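I have been putting off writing about the November fault at Grekley, partly because I am fond of the people there and partly because I was one of the ones who signed the thing off. An arm stopped halfway through a kitchen task, just as it had been told to, and when it was restarted it carried on from the last step in its list, as though the world had politely waited. It hadn't, and a finger met a door.

No one was hurt, I'm glad to say. The Omico report runs to 30 pages and gives 3 of them to the restart, which strikes me as the wrong way about. We are all very good at stopping machines these days (I've sat through 11 stop-button demonstrations since April) and rather careless about starting them again.

A shut door, an open one, and a view from between the fingers: 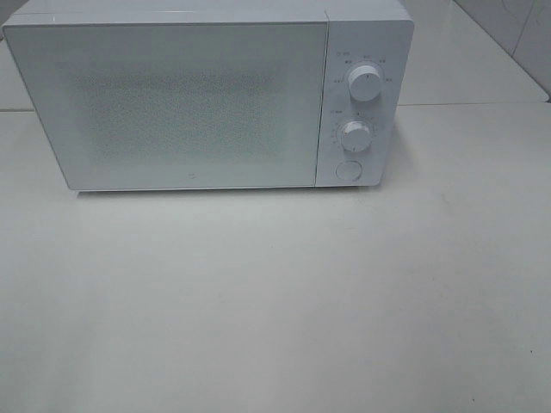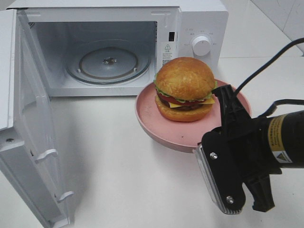
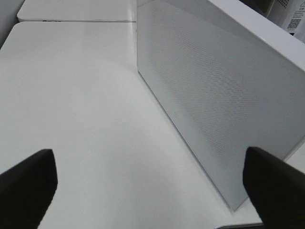
My own feeling, and friends at McGrath will groan because they've heard it over many cups of tea, is that an arm should have to look again after every pause, however short. It costs time, I know. At Tindville we measured it at 19 seconds a restart, and there was a good deal of sighing over that. I would still pay it gladly, and I'd like to see it written into the next set of rules before anyone gets used to doing without.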